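Kitchen Sorting Notes, or: read me before you open the folders

Hi! I'm Solange, and this is the readme for Trusell, my slowly growing collection of small kitchen jobs: scooping, sorting, moving dry beans from one dish to another, putting utensils back where they live. Last updated June 27, 2023.

What's in it
There are 537 short clips in 16 folders, one folder per job. Each folder has a plain text list with the clip name, what was on the counter, and whatever I scribbled down at the time (spelling not guaranteed). Ravinder Després did the second pass on the lists and caught a lot of my "bowl" entries that should have said "dish."

How I name things
A dish is shallow with a raised rim. A bowl is deeper. Anything long with a flat end goes under "spatula or similar" – I gave up arguing with myself over what counts as a turner. Colors are everyday ones, so orange is orange even if the store called it papaya.

Beans
Kidney beans are my favorite thing to work with because they show up so nicely against pale plastic. Lentils were a mess, and I still find them behind the toaster!

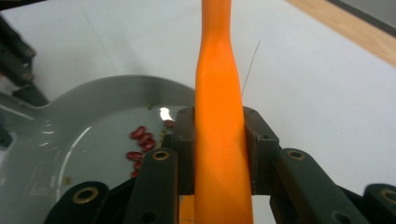

I only put a few beans out at a time, and I don't log how many, so please don't treat the lists as a tally. If you need counts, you'll have to do them yourself.

Known gaps
Nearly 124 clips still have no notes. Folder 5 has two spellings of "colander." Fixes are welcome, just send them to me or Ravinder.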